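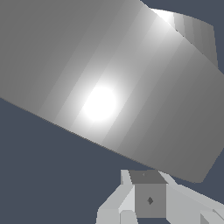
A gripper and a large gray cylinder in Prutenico's simulator.

Can It Do the Dishes Yet?
I spent a week in Rirville asking robots to help around the house

2018-12-29

My kitchen sink has had a soup pot in it since the night before last, and I'd like you to know I'm aware of it. I wash it in my head every time I walk by. My mother, who is 81 in spirit and much younger on paper, thinks I should just wash the thing. I think I should write a magazine story about whether a machine could do it, which is how I ended up driving out to Rirville with an overnight bag and a list of every chore I hate.

The list was long. Dishes, obviously. Folding fitted sheets. Getting the lid off the pickle jar, putting the cans away, finding the other sock. I figured I'd read it out loud to people who build robots for a living and write down how hard they laughed.

Prutenico rents the upper floor of an old shoe warehouse a few blocks from the river. Boonmee Limsakul met me at the top of the stairs with a mug in each hand and asked to see my list before I had my coat off. He runs the grasping group, so his whole working day is about picking things up and (this is the part that gets people, he says) putting them down again.

He read it through twice and put his finger on the cans.

"That one we can talk about," he said. "The sheets, come back when I'm retired."

Cans, it seems, are a pretty good place to begin. They're stiff. They don't sag or wrinkle or squirt away from you like a wet spoon. A can is a cylinder, and a cylinder is something you can describe to a computer in one short line. So most of what I watched in Rirville was cylinders, and most of it was on a monitor, where the robot practices long before anybody trusts it with a shelf.

I'll admit I had pictured something flashier. The simulator is gray on gray on a sort of stormy blue, with no labels and no kitchen. You get a smooth round body with a shiny spot on it, and a blocky gripper made of flat pieces, and then you watch one try to cope with the other. Boonmee likes it plain. Wallpaper slows things down, he told me, and the robot isn't going to admire it.

What the computer does get right is practice time. A kid learning to stack the pantry might do it once a week, and only if bribed. The group's last big run was 1,310 attempts at the same kind of grasp, started after lunch and finished before the pizza came. I asked how many worked.

"Of those, 300," he said, and he looked really happy about it! The run before had been worse.

Now, I'm not an engineer, but I've put away plenty of groceries, and if I dropped soup that often I'd be asked to leave the store. When I said so he pulled his chair around and we got into what goes wrong. A round thing rolls. It can be too fat for the fingers. You can come in at a bad angle and shove it across the table before you've even closed your hand. If it's lying at a slant, every one of those troubles gets worse. You and I fix all this with a little nudge of the thumb and never notice we did it – I spent the rest of that day noticing my thumb, and it made me terrible at opening doors.

The next problem is squeeze. Too little and the can slips, too much and you've got a dent, or with a paper cup you've got a lap full of coffee. The simulator makes a guess at all that. Boonmee calls it a polite guess. Friction in the real world changes if the can came out of the fridge, or if somebody with buttery hands put it away last time, and he'd sooner find out about butter on a real bench than pretend the software knows.

I asked to see the hand by itself. I wanted to know how something so plain could be so much trouble, and what I learned is that I can't tell the front of a gripper from the back of one. From the side it looked to me like a hook you'd hang a bathrobe on, with a thin plate poking out to the left and a curved face lower down that goes from dark to nearly silver. I said bathrobe hook out loud. Boonmee wrote it down.
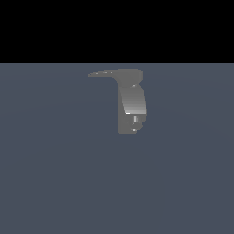
Meanwhile, at the warehouse

The next morning I drove over to Fastard, which packs and ships kitchen goods from a long low building off Moynihan Road. Fastard tried out a can-handling arm in September. I'd hoped to see it running, but it was between jobs, so I got the story from the packing crew over doughnuts.

They liked it more than I expected. It had one task, moving cans from a tray into a carton, 16 to a carton, and when the tray was set up just right it kept at it all shift without a word of complaint. When the tray wasn't set up just right, it stopped and waited for a person. The crew ended up with a new chore, which was walking over to straighten the tray. One of the packers told me she got so quick at it she could do it with her phone in the other hand. She also said she'd take the arm back tomorrow, since her wrists had a nice month.

That stuck with me more than any of the numbers. I'd come out here looking for a machine that does the whole job, and the one people missed did a small, dull, wrist-wrecking slice of it. On a shop floor that's worth having. You can build the floor around it, tape down the tray, buy one size of can.

My kitchen is another matter. My cans are all different sizes and one of them is holding up a shelf. There's a dog. The pickle jar is behind the flour, and whatever reaches for it has to move the flour first without making a cloud. I tried this out on Boonmee over the phone and he asked how many things sit in front of the pickles. I went and checked. He said anything over two and I should keep doing it by hand for a while.

How long is a while?

I asked him straight out, and he wouldn't give me a year. He did go back through my list and sort it. Putting cans on a clear shelf he called close, if I'd pay for the arm and keep the shelf clear, and I couldn't promise either one. Loading a dishwasher with the same four plates every night, maybe after that. Socks he put a question mark beside. The fitted sheet he crossed out so hard the pen went through.

And the soup pot? It's round, he said, so that's in my favor. But it's wet, and there's a spoon stuck in it, and the handle faces the wrong way. He asked me to send him the measurements.

I did have to take it out of the sink to measure it. It's drying on the rack now, and I've got the tape measure out, and I'm waiting to hear back.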